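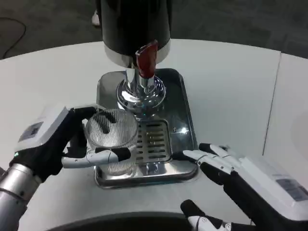
Regional dub of a feature released at a shorter length than the original: which version do I submit for a character actor's reel credit?

Posted by Yufang Wei in Film and TV Acting > Credits and Paperwork

I handle paperwork for a supporting actor who works mostly in two languages. He played the antagonist's older brother in a feature called Drumarov. The original version was delivered by the production company, Pristetti, and a dubbed version was cut down afterward for a second territory by a post house, Forkberg.

The problem is the cut. In the original he has nine scenes and a named credit in the main end cards. In the dub, three of those scenes are gone, his lines are voiced by someone else, and his credit has moved from the main cards to the rolling list. The character name is also changed in the dub. The festival and the casting directory both want one title, one role name, one running time and one clip with a time code.

What I have on hand:

A signed contract that gives the role name from the original and says "credit on a separate or shared card at producer's discretion."
A link to the original with a burned-in time code.
A link to the dub with no time code and a running time that does not match the one on the poster.
An email from Forkberg saying the dub is "the version of record" for that territory.

The directory rejects the entry if the role name in the form differs from the role name on screen in the clip. It has rejected mine twice. I entered the original title and role name and attached a clip from the dub, as that was the only version with a public release at the time. The original is now public as well.

Things I need to know:

Do I make one entry or two?
If one, does the voice replacement have to be declared?
Does the move from card to roll break the contract, or is that covered by the discretion wording?

I have looked through the pinned credits thread and it only covers films that were dubbed at full length.

Osvaldo Figueiredo
Reply marked as accepted by the poster

One entry. A dub is a version of a work and should be filed as a version. Two entries will be merged by the directory sooner or later, and when that happens the older one usually wins, along with whatever errors it has in it.

File it in this order:

1. Title field: the title of the original, spelled as it is on the main title card. Do not use the poster spelling if the two differ.
2. Alternate title field: the dub title, followed by the language in parentheses.
3. Role name: the one in the contract. This matches the original on screen.
4. Alternate role name: the one used in the dub. If the form has no such field, put it in the notes as "credited as" plus the name.
5. Running time: the original's, measured from first picture to last frame of the end roll. Do not copy it from the poster. Posters are printed before the final conform and are often wrong.
6. Clip: original version only. Give in and out points from the burned-in time code, hours first.

Your two rejections were caused by step 6. The form was checked against a clip from another version with a different role name in it. No reviewer is going to sort that out for you. They compare the field to the screen and reject on a mismatch.

On the voice. If the clip is from the original there is nothing to declare in the clip section. In the notes, add one line: "Voice replaced in dubbed version." Leave out the name of the voice performer unless that person has a credit in the dub. If they do, they are entitled to their own entry and it is their job or their agent's job to file it.

If you ever send a clip from the dub to a casting office, label it. Casting offices listen for accent and pitch. An actor who is called in on the strength of somebody else's voice has wasted the morning for everyone in the room.

On the contract. "At producer's discretion" normally attaches to the choice between a separate card and a shared card. It does not clearly cover having no card at all. Read the sentence after it. There is often a clause limiting the credit obligation to "the version first released" or "all versions made under producer's control." If it is the first kind, you have a problem to look into, given that you say the dub was public before the original. If it is the second kind, the question becomes whether Forkberg was working under Pristetti's control or had bought the territory outright. The email calling the dub the version of record tells you nothing about that. It is a delivery term and has no bearing on credit.

Ask Pristetti for the paid ad and credit schedule. That is the attachment listing every credit obligation in order. Whoever made the dub should have received it. If the schedule says main cards and the dub was made without it, the usual cure is prospective: they fix the next master and leave existing copies alone. Most contracts say so.

Keep the request to the credit. Do not bring up the missing scenes in the same letter. Cutting scenes is almost always allowed and it weakens the part of the claim you can win.

I am not a lawyer. For the contract part, have one read the full clause.

Li

had the same thing with a dub, I just put in two entries, one for each language, and both were approved in March. reviewer never asked. the form takes notes up to 300 characters so you can explain it there

only thing is the upload limit. it says 200 MB but my clip kept failing until I exported it smaller. try that first, might be why yours was rejected

Osvaldo Figueiredo

Two entries can get through review. The merge happens later, when someone adds the second title as an alternate on the first. Check yours again in a few months and see which role name survived.

File size is a separate matter. An oversized clip fails at upload and never reaches a reviewer, so it would not produce a rejection notice.

Yufang Wei

Refiled as a single entry with the clip taken from the original. The entry now shows as pending. The notice I got before was code 607, role name mismatch, so it was not the file size.

The sentence after the discretion wording reads "in all versions made by or under license from producer." I have asked Pristetti for the credit schedule and left the scenes out of the letter. I will post the result here when they reply.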